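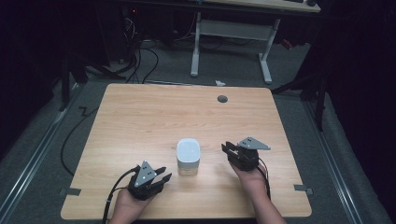
From: the other desk, Prarkville
To: Albers furniture and fittings list
Date: 16 July 2022
Subject: Re: Grommet holes, and what falls down them

> We have just taken delivery of a table with a light oak-look top and one
> cable hole near the back, to the right of the middle. I wanted it in the
> center. My colleague wanted no hole at all. Does anyone use these things,
> or do they exist to eat screws? Also, what are people keeping small parts
> in? We have tried saucers, envelopes and the lid of a coffee can, and the
> carpet has won every time.

I've had a table with a hole in it since February and can report that it does eat screws. It has also had one earring and most of a stick of gum. What it has never had is a cable. Those all go over the side and collect on the floor under the second desk, where they have formed a kind of nest. I keep meaning to deal with it, and the nest keeps getting another adapter.

If yours came with a plastic cap, put it in now. If it didn't, Stodovau in Albers sells them loose from a drawer by the register. Measure the hole first. I bought mine by eye and own two very nice coasters.

As for small parts, get upright tubs with proper lids. The white ones with a slightly cloudy body are my favorite, because you can more or less tell whether there's anything in there without opening them. Saucers were never going to work. You have to put the lid back on every time, though, including when you're only going to be a second. I once tipped 300 washers onto gray carpet on the strength of only being a second, and I am still finding them in my socks.

Label the body and leave the lid alone. Lids migrate. I had a tub marked "M3 short" that held nothing but thumbtacks for most of the spring.

On moving the hole to the center: people have tried it with a hole saw. They now have a table with two holes.

Does anyone have a spare cap, by the way? Mine is 60 mm. I'll swap for coasters.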